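Unit 4: Comparing Hand-Held Grippers
Course notes, Thandeka Jacobs

4.1 Purpose

The comparison covers two finger sets for the hand-held gripper, referred to below as Nondside and Trivunach. Both mount on the same body. The question is which set gives usable demonstrations on small, thin-walled household items, where the contact area is small and the part slides easily on a smooth table.

4.2 Variables

Hold the following fixed across all trials: table position, camera height, operator, and the starting pose of both hands. Change only the finger set. Record the opening width at first contact, the opening width at lift, and any slip. Slip is scored by the reviewer from the recording. The operator does not score their own trials.

Containers and lids are treated as separate objects. A lid lying flat has almost no graspable height, and most failures in the pilot came from fingertips riding up over the rim. Clear lids are also harder to locate in the video – mark those trials in the log.
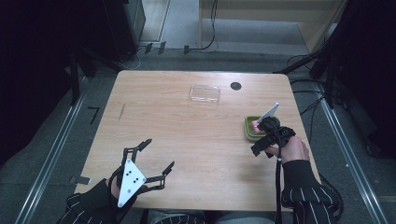

Operators tend to develop a preferred approach angle within the first few trials. To limit this, Visser's protocol alternates the leading hand after every block. If an object has to be repositioned by hand, do it between trials and note it. A trial in which bare fingers touch the object after the start signal is discarded.

4.3 Logging

The controller (Botha) writes finger position at a fixed interval of 1000 samples per trial. Video is stored separately and aligned afterward in Galance. Check the alignment on 2 trials per block before continuing. A constant offset can be corrected; drift cannot, and the block must be repeated.

4.4 Assignment

Submit the log and a one-page comparison to Khanyisile Visser by 10th August. State the slip rate for each finger set by object type. Do not pool lids with containers.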